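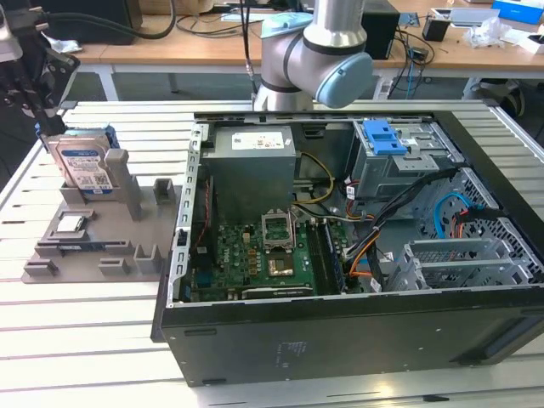 The Umholm depot log for the machine had seven entries, all in the same handwriting. Keabetswe Potgieter read them before she touched the case.

The first entry recorded the intake. Desktop tower, black, full height, removed from the pump station at Gredero after 35 failed starts. The second recorded the removal of the processor. The remaining five recorded nothing except that the machine had been checked and left as found. Each was initialed N. M.

Keabetswe put on the wrist strap and clipped the lead to the bench. She had been at the depot for 90 days. Her trial period ended that afternoon, and the machine was the last item on her sheet.

"You can skip it," said Lesego Engelbrecht, who had the next bench. "It gets passed along. I passed it along."

"What is wrong with it?"

"Nothing is wrong with it. That is the trouble."

She checked the socket first. She held the lamp low and turned it by a few degrees at a time, looking along the rows of contacts for one that reflected the light differently. All of them reflected it the same way. She wiped the top of the processor with alcohol, let it dry, aligned the corner mark, and lowered it without pressure. It settled. She closed the frame and brought the lever down.

The memory was next. The manual for the board gave an order for filling the slots, and she followed the order. The module went in at one end and then the other, with two clicks. She applied the paste, fitted the cooler from the spares drawer, and connected its fan. The hard disk went into its caddy and the caddy into the cage. Data cable, then power cable. She wrote each step on the sheet with the time beside it.

At 14:10 she stood the case up, connected the bench monitor, and pressed the switch. The machine started.

She shut it down and started it again. She did this ten times. Then she entered the result in the log under the seven entries and went to find Nokuthula Matlala, who was in the parts store with a tray of screws on her knees.

"Gredero starts," Keabetswe said.

"It always starts here."

"The intake says 35 failures."

"At the station, yes. Petro Savchuk counted them. He is careful about that kind of thing." Nokuthula picked out a screw with a damaged head and dropped it in the scrap tin. "It came here and started the first time. I took the processor out so that no one would send it back before I knew why. That was in June of last year."

"And you left it."

"I checked it five times. I had no reason to write down, so I wrote down that I had none."

Keabetswe returned to the bench. She laid the case on its side again and removed the panel. She considered what was different between the bench and the station. The disk was the same disk. The memory was the same memory. The power supply was the same, and its output had been measured on intake and was within limits. The one thing that had not traveled was the station.

She telephoned Petro Savchuk. The line was poor.

"Where did the machine stand?" she asked.

"On the floor, under the desk. On a steel plate."

"What is under the plate?"

"The pump," he said. "Number two. It is an old Chiu. You get used to it. You put your coffee on the windowsill instead of the desk."

She asked whether the pump had been running during the 35 starts. He said that the pump always ran. She asked whether anyone had tried a start with the pump off. There was a pause long enough that she looked at the telephone to see if the call had dropped.

"If the pump is off, Dusulora has no water," he said. "It is 300 households."

She thanked him and took a rubber mallet from the wall. She stood the case up, started the machine, and shut it down. Then she asked Lesego to strike the bench beside it, lightly and without stopping, while she pressed the switch.

The fans turned. The monitor stayed dark.

"Again," she said.

It stayed dark four times. Lesego stopped striking the bench, and on the fifth attempt the machine started normally. Nokuthula had come out of the parts store and was standing behind them with the tray still in her hands.

"Which part?" she said.

"I don't know yet."

"It is almost five. Your sheet is complete. It was complete at 14:10."

Keabetswe laid the case down, took off the panel, and clipped the lead back to the bench. She drew a line through the result in the log – a single line, so that it could still be read – and wrote the date, 2026-08-22, and under it: fails under vibration. Then she pressed on the first connector with one finger and told Lesego to start with the mallet.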